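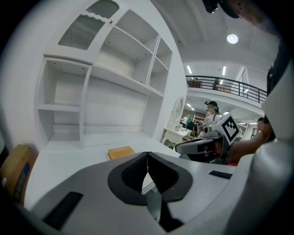

Court reporter wanted (part-time, could grow)

Hello! I'm Bríd Buckley and I edit Custano, a small news site that covers the magistrates' and Crown courts in our patch. We've had one person on the press bench since we started, the very patient Samran Boonchu, and he's moving to our Oviteo podcast in March. So I need somebody new, and I'd love it to be you.

The work is sitting in court two days a week, listening hard and filing before tea. Mostly that means sentencings: burglaries, phone snatches, driving bans, the odd planning row that got out of hand. I'd expect four stories a week, usually 300 words each, plus a 75-word version for the newsletter. Once a month you'd get a longer piece of up to 1,400 words on something you've been itching to dig into (Samran did a cracking one on unpaid fines).

You'll need 100 words a minute shorthand, or to be well on your way there. I'd also want you to know what you can and can't report, especially where children are involved, and to ask me when you're unsure – I'd much sooner get a daft phone call than a letter from a solicitor! A driving licence would help, as the buses to the Crown court are dreadful.

You can write up from court, from home or from our office, where there's a desk going for whoever gets the job.

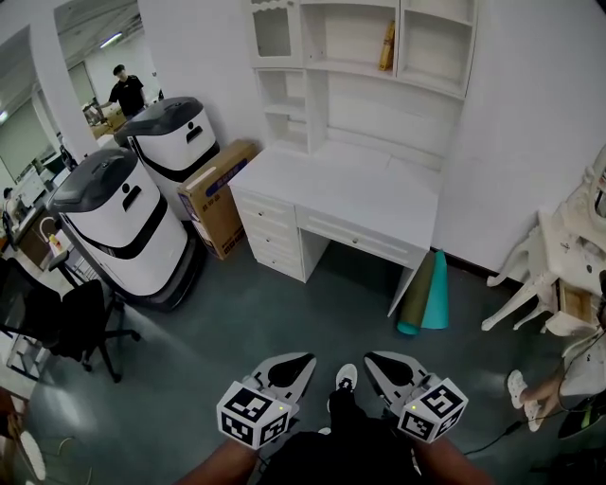 The desk, with drawers down the left side

Pay is by the day, at our staff freelance rate, and we cover parking and train fares. Paweena Suwannarat does the invoices and she's quick.

To apply, send me two things you've written (student papers and blogs are fine) and a few lines on a court story you think was badly told, and how you'd have done it. No CV templates please, I go cross-eyed. Lertchai Chaiyaporn, our news editor, will read them with me and we'll ring everyone we'd like to meet.

Posted May 19, 2022. Open until we find the right person.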